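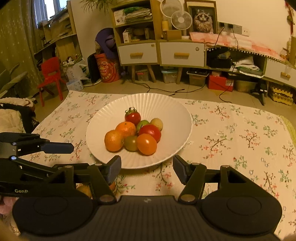
Coltside Robotics Club spent most of its August block on one job, which was moving fruit and tomatoes between a tablecloth and a plate with hand-held grippers. It sounds like a small thing to give that much time to. The members picked produce over foam blocks because it comes in awkward shapes, and a plate with a ribbed rim and a tomato with its curly green stem still on give a beginner plenty to think about. Most of our 20 members had only worked with wheeled kits before this, so holding the gripper and steering it by hand was new to nearly everyone.

The gallery is for families and for the other clubs in the Zullholm network who asked how we ran it. Captions are by Umut Gezer, with corrections from Beril Şimşekoğlu, who coordinates the program. Click any picture for the larger version.

Working in pairs

Each pair worked from opposite sides, one gripper each. The rule was that you call your colour before you reach in, so "orange, left side" or "green, far side". Pairs who skipped the call ended up with two sets of fingers after the same tomato. We had a fair bit of that in the first session and much less by the third.

Open fingers first

New members tend to close too early. Beril had them stop with the fingers open on either side of the fruit, check that both pads were level, and only then squeeze. Small round fruit is the hardest to judge because the pads hide most of it from where you are sitting.

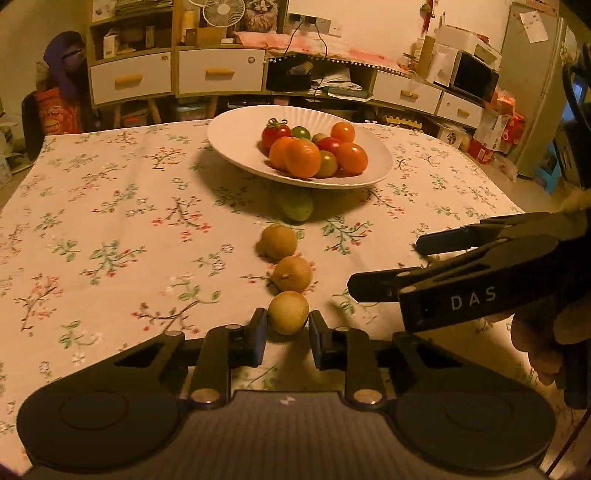 The single-fruit drill came next. Fruit goes down in a rough line on the cloth and you take the nearest one, place it, and come back for the next. Juniors did it at their own pace. Seniors ran it against the clock, 8 minutes a turn, and the best pair recorded 176 clean placements over the whole block. A placement only counted if the fruit stayed where it was put and the skin was unmarked.

What we changed along the way

We started on a bare tabletop and the round fruit rolled every time someone bumped the table. A patterned cloth fixed the rolling. It also made the pale fruit harder to pick out against the flowers, and the seniors liked that and the juniors did not. We kept it.

Cables were the other nuisance. After a few snags we made it a habit to check where yours was trailing before you sat down, and to call a stop if you felt it pull.

The logbooks

Every pair filled in a logbook page after each turn: what they picked up, what they dropped and what they would try next time. There are more than 900 entries in the pile now. Umut is typing them up for the Pullis student showcase, where the club has a table next to the Aydoğan team. If your child has a logbook at home, please send it back with them, even if it is only half filled in.

Next block

We go on to lids and jars. Sessions stay at 4 pm and new members can join at any point in the term. Please bring a water bottle and closed shoes, and tie long hair back. Clean jars with screw lids are welcome at the front desk — any size, labels off if you can manage it.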